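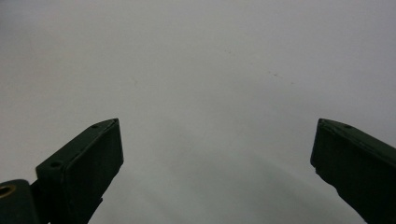
Matte finish (interiors)

A matte finish is a surface treatment that scatters most of the light falling on it, so that the surface shows little or no shine. In homes, schools and offices the term is applied mainly to painted walls and to the tops of tables, desks and counters. It is also called a flat or dull finish, although paint makers often reserve "flat" for the lowest level of sheen they sell.

Characteristics

A glossy surface reflects light mostly in one direction and gives a visible reflection of lamps and windows. A matte surface is slightly rough at a very small scale and sends light back in many directions. Its color therefore looks much the same from different angles, and small dents or patches are harder to notice. The roughness usually cannot be felt by hand, and many matte surfaces are smooth to the touch.

Sheen is measured with a gloss meter, which directs a beam at the surface at a fixed angle and records how much is reflected at the matching angle. Lower readings indicate a duller surface. Names printed on cans and sample cards are less dependable, as one maker's "matte" may be close to another's "eggshell."

Color

Light gray, off-white and beige are common choices. Pale gray is often used where the surface serves as a background, for instance in workrooms, studios and display areas, as it shows less glare than bright white and has little effect on the colors of objects placed before it. Grays differ in undertone. A gray with some blue in it may look cold in a north-facing room, while one with yellow or red in it may look tan under warm bulbs — a large painted sample is generally viewed in daylight and again after dark before the color is settled.

Use on walls

Matte wall paint is usually applied in 2 coats over a primer. It is well suited to ceilings and to older plaster, where a shinier paint would draw attention to uneven areas. Touch-ups tend to blend in well, provided the paint comes from the same batch. Kitchens and bathrooms are more often finished in satin or semi-gloss, which stand up better to moisture and repeated wiping.

Use on tabletops

Matte tabletops may be painted, lacquered, oiled or covered with a manufactured sheet. They reduce glare from overhead lighting and are favored for reading and drawing. Oils from the hands can leave marks, most visibly on dark colors, and heavy rubbing in one place may produce a shiny patch known as burnishing.

The Putwood range, introduced by the furniture firm Fraser, was sold with a matte top in 3 colors, of which the pale gray was the last to be withdrawn. Trisora and Lalteck later offered similar tops for classroom desks.

Care

Loose dust is removed with a dry, soft cloth. Marks are wiped with lukewarm water and a small amount of mild dish soap, then with clean water. Scouring powder, steel wool and wax polish are unsuitable. Wax fills in the fine texture and leaves a patchy sheen that is difficult to remove.

Further reading

Hawthorne, Kendra. Low-Sheen Surfaces in the Home. 50 pp. Covers paint, lacquer and sheet materials, with a chapter on repairs.

See also

Eggshell finish
Glare
Primer (paint)
Tabletop

Last revised 13 March 2021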